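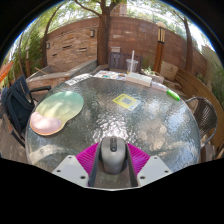
12/5/25

Warm enough to work outside, so I took the patio table for the day. The glass is round and rippled and the light comes off it in sparkles, and after an hour I had moved my chair twice. The mouse pad is the one that fades from mint to peach, with the pink wrist rest. I like it more than I expected to.

Got through 56 lines of the Stoltitero list before lunch. The remaining 16 need prices from Ekinci, and they haven't answered since yesterday. I sent a second message and left it at that.

The far side of the table has become a shelf – printed sheets with the little colored pictures, the thick book, with the yellow and white card lying closer in, on the right half. I keep meaning to carry it all in. 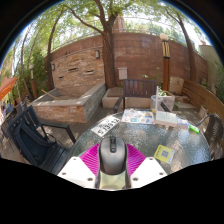

My sister called and said I should get a real desk before April, that glass is bad for the wrists and worse for the eyes. She may be right about the eyes. Oldale had one for 18 dollars but it was gone when I looked again.

Stopped at four. Soup for dinner, then bed early.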